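Zalham ouvre son atelier de démonstration : le robot apprend à préparer un déjeuner

12 mai 2019
Par Chie Shibata

La société Zalham a ouvert cette semaine son atelier de démonstration aux visiteurs, au premier étage de l'ancien bâtiment Skollov. Dans cette salle, des opérateurs enseignent à des bras robotisés les petits travaux de la maison, en les guidant à distance. Le travail en cours s'appelle Moges et il concerne le repas que l'on emporte : ouvrir un sac isotherme, saisir les aliments, les mettre dedans, refermer.

Le principe est simple à expliquer, mais assez long à pratiquer. L'opérateur tient dans ses mains deux poignées. Quand il avance la main droite, la pince droite avance aussi ; quand il serre, la pince serre. Tous les mouvements sont enregistrés en même temps que les vues des caméras, et un programme cherche ensuite à reproduire le geste sans aide humaine. Pour une seule tâche, l'équipe demande plusieurs séries de démonstrations, avec des objets déplacés un peu entre chaque essai.

« Les visiteurs pensent que le fruit est la partie difficile », explique Agathe Lormeau, responsable de l'atelier. « Pour nous, c'est le sac. Un sac souple n'a jamais deux fois la même forme, et la fermeture éclair demande les deux mains. » 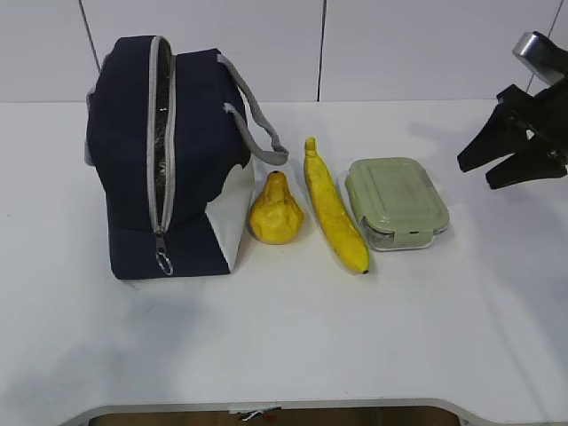
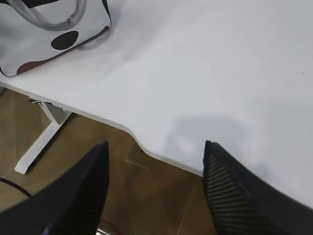
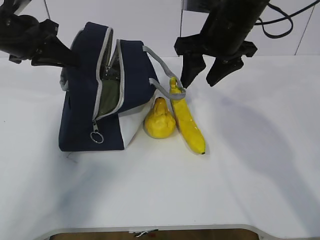
Sac isotherme et pinces du robot, à l'atelier Zalham.

Rubrique : Robotique et apprentissage

Le sac choisi pour les essais est bleu marine, avec une anse grise et une doublure brillante. À côté de lui, les opérateurs placent une poire et une banane, et parfois une boîte à couvercle vert pâle. La boîte a un rôle particulier dans le programme : elle est rigide et elle se laisse prendre par les bords, donc les débutants commencent souvent par elle. Les fruits viennent après. Le sac vient en dernier, quand la personne a déjà de bonnes habitudes avec les poignées.

Le projet a une histoire plus ancienne que la salle. Zalham a été fondée en 2012 pour fabriquer des commandes de grue, et l'entreprise vend encore ce matériel. C'est en travaillant sur ces commandes que ses ingénieurs ont eu l'idée de conserver les gestes des conducteurs expérimentés. Le logiciel d'enregistrement, nommé Grimomine, vient directement de cette période. Il a été réécrit pour les bras robotisés, mais plusieurs menus parlent toujours de « charge » et de « levage », ce qui fait sourire les nouveaux opérateurs.

La formation d'un opérateur dure environ 5 jours. Le premier jour, on ne touche presque rien : il faut apprendre à regarder l'écran et à bouger lentement. Les hésitations sont aussi enregistrées, et le programme peut les imiter. Un geste rapide mais incertain est donc moins utile qu'un geste lent et régulier. Les essais ratés ne sont pas effacés — ils sont classés à part, avec une note courte de l'opérateur sur la cause de l'échec.

J'ai pu essayer moi-même les poignées pendant quelques minutes. La sensation est étrange au début, surtout pour la profondeur. Je croyais être au-dessus de la banane et j'étais loin derrière. Après trois tentatives, j'ai réussi à la soulever, puis je l'ai laissée tomber à côté du sac. Mon essai a été classé avec les autres échecs et j'ai dû écrire ma note, comme tout le monde.

L'équipe reste prudente sur les résultats. Le programme sait aujourd'hui déplacer un fruit quand le sac est déjà bien ouvert, selon Mme Lormeau. L'ouverture complète de la fermeture sans opérateur n'est pas encore assez fiable pour être montrée au public. Zalham ne donne pas de date pour cette étape, et ne parle pas non plus d'un produit à vendre. L'entreprise veut d'abord comparer deux méthodes : le guidage avec les poignées, et le guidage direct, où l'on prend le bras du robot par la main pour lui montrer le chemin. La seconde méthode est plus naturelle pour un débutant, mais elle devient fatigante quand il faut conduire les deux bras ensemble.

Les visites continuent jusqu'à la fin du mois de mai, par petits groupes et sur inscription à l'accueil du bâtiment. L'entrée est gratuite. Les personnes qui le souhaitent peuvent essayer les poignées à la fin de la visite, et leurs démonstrations sont conservées seulement avec leur accord écrit.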